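Saron Dinsa
23 March 2018

A thread on house rules for robot arms that handle drinks, for anyone setting up a bench in a shared building. Grab a coffee, I tend to go on.

I've been writing the bench guide for our group at Cirnano this spring, and the pouring section has now been through more drafts than all the others put together. Who knew a glass of water could need so many paragraphs! (Valentin Riviere knew. He told me in the first week and I didn't listen.)

Rule one, and I'll defend it to anyone: you write down what counts as a finished pour before you run a single one. Is a drop on the table a fail? Is a cup that's half full a pass? We had 2 people scoring the same runs last year and they disagreed on 174 of them. Lovely people, both of them, and both perfectly sensible. They just had different ideas of a spill.

Rule two: the cap comes off before the run starts, and it goes well away from the arms, where no gripper can find it. If opening the bottle is part of your task, wonderful, but then it's a different task with its own sheet, and please don't mix the results together.

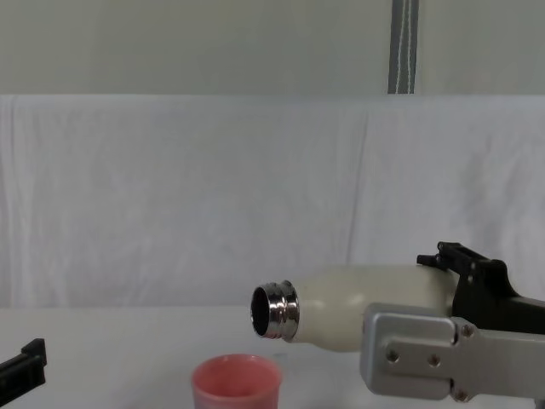

Bottle over the cup, cap off. The moment the pouring rules were written for.

Rule three is the one people grumble about. If you have two arms and only one is working, the other one still gets a parking position, written on the sheet, the same every time. Keep it low and out of the path. I used to let mine stop wherever it liked, and then Mereana Bright asked me very kindly which of my runs could be compared with each other, and I had to go away and think about that for a while.

Rule four: plain water only. I know, I know – juice shows up so much better against a pale cup. But juice gets into joints, and then you're the person cleaning a gripper with cotton swabs at dinner time. Ask me how I know.

Rule five: hands stay off the table while the arms have power. That goes for straightening a cup, too. If the cup has to move, stop the arms first, move it, note it on the sheet and start a new run. It feels terribly slow for the first day or so and after that you stop noticing.

A few of you asked about bottle choice. I'd say pick one with a mouth you can see clearly and keep the same one for the whole series. The folks at Drirska swap bottles on purpose halfway through, which I rather like, but they log every swap.

Big thank you to Nhi Khúc, who read the whole draft on a train and sent back very patient notes. The next version goes out in May, with a longer part on stop buttons and who is allowed to reset them. If your group does any of this differently, do tell me, I'd love to borrow from you.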